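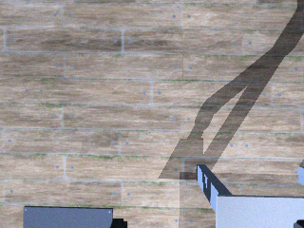

Wotex Opens Orders for Fernholm, a Simulated Two-Arm Workcell for Insertion Tasks

CALLOWAY, Nov 16, 2022 — Wotex today opened orders for Fernholm, a software package that gives robotics teams a ready-made virtual room in which to develop and test assembly programs for two robot arms. Customers can order single seats or a shared team license, with delivery beginning in March.

Fernholm comes with a furnished room, a worktable, two white arms and a set of starter tasks. The first of these is a peg insertion task built around a small red peg and an open-topped box. An insert in the box has a round hole at its center, and the program has to bring the peg to it. Users can change the starting position of the peg, turn the box on the table, and move the light source to see how their vision code copes with hard shadows.

"Most of the people we talk to already have a simulator," said Loretta Lyons, product manager for Fernholm at Wotex. "They told us they were spending weeks building a table, a floor and a box before they could try anything. We wanted them to start on the task the day they install it."

The package includes 36 room and lighting presets and 40 variations of the insertion task. Each arm can be run with a two-finger gripper or with a bare end flange, and the choice is made in the setup file. Teams that use their own tool models can attach them at the flange.
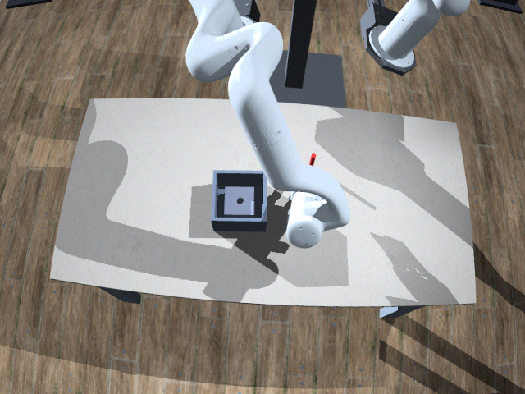
Views can be placed anywhere in the room or fixed to an arm so that they travel with the tool. All views are rendered from the same moment in the run, and users can save them as still pictures or as a sequence. Floor texture, wall color and shadow sharpness are separate settings. Shadow edges look stepped at the lower quality setting, which runs faster — the higher setting smooths them but needs a stronger graphics card.
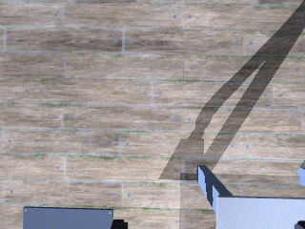

Plank floor and gripper finger in a Fernholm close view, with a long shadow at right.

Before release, Wotex ran a trial with more than 50 users over one summer. Dremberg, a maker of small fixtures and one of the trial sites, used the software to plan a two-arm station.

"We changed the table height four times before we settled on one," said Marcus Quintanilla, automation lead at Dremberg. "I would have liked more box sizes, and I told them so. The arm models were good enough that our reach checks carried over to the drawings."

Wotex said additional box sizes will be part of the first update, which license holders will receive at no charge.
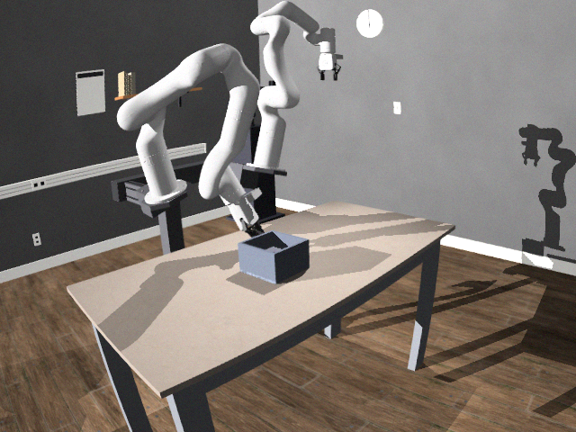
The full Fernholm room, with both arms, the worktable and the box.

Fernholm runs on Linux and Windows. A trial version, limited to one room and 60 days of use, can be requested from the Wotex sales office. School and university labs may apply for a reduced rate.

About Wotex
Wotex develops simulation software for robot programming and assembly planning. The company is based in Calloway.

Media contact
Loretta Lyons, Wotex, Calloway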